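Subject: Re: [cloth-manip] wrist views and clothing in shot

On Thursday Precious Motaung wrote:

> Has anyone looked at how much the operator's own clothes
> upset a policy trained on wrist views only? Our folding
> runs at Cedwood went down when we dropped the overhead
> camera, and I don't know whether to blame the missing view
> or what the wrist camera sees instead.

Hi Precious,

We checked this in October on the Ultine set. There are 3000 episodes in it, all cloth sorting and folding. We pulled out the ones where a sleeve or jacket covers more than half of the wrist image for at least a second, which left 195. After throwing away those with broken timestamps we had 165.

Training with and without them made little difference on plain towels. On patterned cloth it did matter. With the episodes left in, the segmentation step sometimes took a striped or checked sleeve for the item to be picked, and the arm hesitated before the grasp.
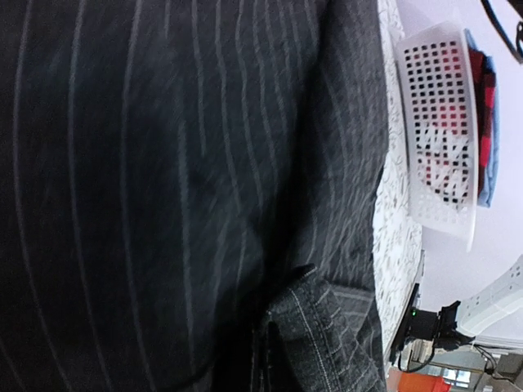 What helped most was masking the operator with a separate person model before the cloth segmentation runs. Cropping the image did not help, as it also took away the edge of the basket, and the policy seems to use that edge to line up. We ran three seeds of each, so please treat the smaller differences with care.

The mask code is in the Mahlangu branch. The Stivville data has not been through it yet. Which resolution are you training at? We only tried the one.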